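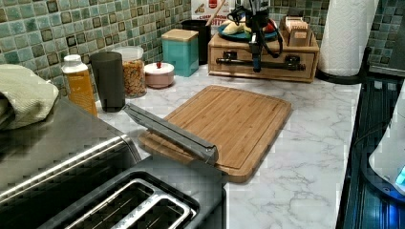 *A robotic arm above the front drawer of a countertop organiser in a domestic kitchen. Drawers with bar handles are a common target in household demonstration tasks.*

**Robot teaching by demonstration** is a group of methods in which a person shows a robot how to carry out a task, and the robot's control software is derived from the recorded examples. It is also called *learning from demonstration* or *imitation learning*, although the second term is often kept for the training step alone. The person giving the examples is called the demonstrator or, where a remote link is used, the operator.

## Methods of demonstration

### Hand guiding

In hand guiding, also known as kinaesthetic teaching, the demonstrator holds the arm and moves it through the task. The motors are set to cancel the weight of the arm so that it can be moved with little effort. Joint angles are stored during the motion. The method needs no second device, and the demonstrator feels contact forces directly. Its main drawback is that the demonstrator's hands and body may block the cameras. Tasks that need two arms are difficult for one person to guide.

### Remote control

In remote control, or teleoperation, the operator moves an input device and the robot follows. Common devices are:

- a leader arm, usually a smaller or lighter copy of the robot's own arm;
- a hand-held controller tracked in space;
- a six-axis mouse;
- a glove or camera system that tracks the fingers.

A leader arm with the same joint layout as the robot passes its joint angles across without conversion. Other devices give only the position and direction of the hand, and the joint angles must be calculated. Delay in the link makes the operator slow down and increases the number of failed grasps.

## Household tasks

Kitchen work is widely used in teaching because it combines rigid, soft and hinged objects in a small space. Opening a drawer is treated as a basic task. It consists of an approach, a grasp on the handle, a pull along the line of the runners and a release. A pull that departs from this line can jam the drawer or shift the whole unit if it is not fixed to the worktop. Long bar handles allow several grasp points, and demonstrators are normally told to vary the point chosen.

Items standing on top of a unit impose a further limit, as a sudden pull may move them. Polished metal and glass are known to disturb depth cameras.

## Recording

A single attempt at a task is called an episode. An episode normally contains camera images, joint angles, gripper opening and the commands sent by the operator, all marked with a common time. The Nollach drawer set, a small collection made in November, holds 249 episodes recorded in 2 kitchens. None is longer than 45 seconds. Failed attempts were kept and labelled, and a training run may include or leave them out.

The Gotitz format stores each episode as a separate file with its images compressed. The older Quiroga format keeps all episodes in one file, which is simpler to copy but must be rewritten when an episode is removed.

## Training and limits

The usual training method is behavioural cloning, in which a model learns to predict the operator's command from the current images and joint angles. Small errors can carry the robot into positions absent from the examples, where further errors become more likely. Corrective demonstrations, started from poor positions, reduce this effect.

The Veno procedure tests a trained model over 100 attempts, with the starting position of the arm changed each time. An attempt is passed only if the drawer is open and the handle has been released.

## See also

- Gravity compensation
- Motion planning
- Teach pendant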